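# Farka hand gripper pair – review after one term in a student club

Short version: buy the pair if your club is doing teleop-free demos and has no money for an arm. Don't buy if you need force readings. Long version below, typed between classes so sorry.

**What we got**

Two grippers, marker cubes, a bag of spare pads, a printed setup sheet with one page in it twice. Ordered in July, took 11 days. We're the robotics club at Momismont, mostly second years, and our project this year is kitchen chores for the Prinau student round. Open a door, put a thing in, close the door. Sounds easy. Isn't.

**Setup**

Software install was the worst part. Sheet says 3 steps, the third step is really a whole afternoon. The calibration tool wants the cubes shown to the camera from every side and it does not tell you which side it's still missing. We ended up writing the face numbers on masking tape stuck to the table. After that fine.

Print the calibration board on stiff card. Ours curled and we lost an evening to it.

**In use**

Squeeze is light, good travel, small hands and big hands both ok. First-timers got usable demos in their first session, which never happened with the old Hajji joystick rig. That thing is in a closet now.

Pads are grippy on plastic and mugs. Less so on anything glossy and flat – a microwave door is about the meanest thing you can give them. You hook the edge with the fingertip and pull, you don't pinch. Took us ages to agree on that and then half the early demos had to go because everyone had done it their own way. Write your rules down BEFORE you record. One page, tape it to the wall.

Tracking is solid when the cubes are in view. Turn your wrist too far in and it drops, and you only find out later when you replay. I'd pay extra for a beep.

Our count for the door task was 72 demos kept by the end of term. Nearly a third of what we recorded got tossed, mostly wrist problems, a few just sloppy.
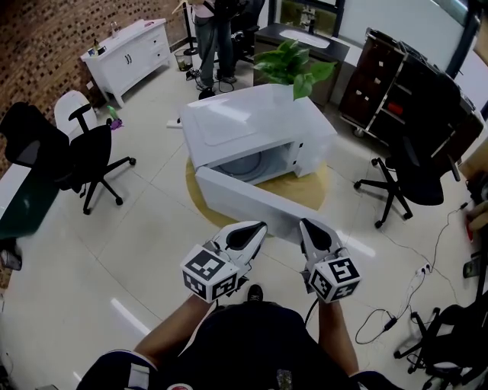 The faculty adviser's view was that we should have started with drawers, since a drawer only goes one way and a door swings, and that a first-year team would learn more from a boring task done well. Fair. I still think the door was the right pick for the competition, it's worth more points and the other teams were all going to do drawers. But if you're running this as a class and not a club, listen to the adviser.

**Comfort**

Ok for short goes. Past twenty minutes your forearms know about it. We swap people a lot. Weight sits forward of the hand, I'd like it further back. No wrist strap in the box, add your own.

**Things that broke**

- One finger pad came unglued in week two. Superglue, still holding.
- A cube mount screw stripped. Our fault, somebody used the wrong driver.
- Corner of a marker sticker lifting. Reprinted it from the file they give you, matte paper. Glossy paper = glare = no tracking.

Support answered my email the next morning and sent a new screw free, so points for that.

**Would I get it again**

Yes for the hardware. The software gets a grudging maybe, the last update fixed the export crash but moved all the menus around.

Hardware 4/5
Software 2/5
Manual 1/5, and thats for the page we got twice

Will update after Prinau if the trained policy can get the door open without one of us standing there holding our breath. So far it manages with the door already open a crack. Fully shut, no luck yet.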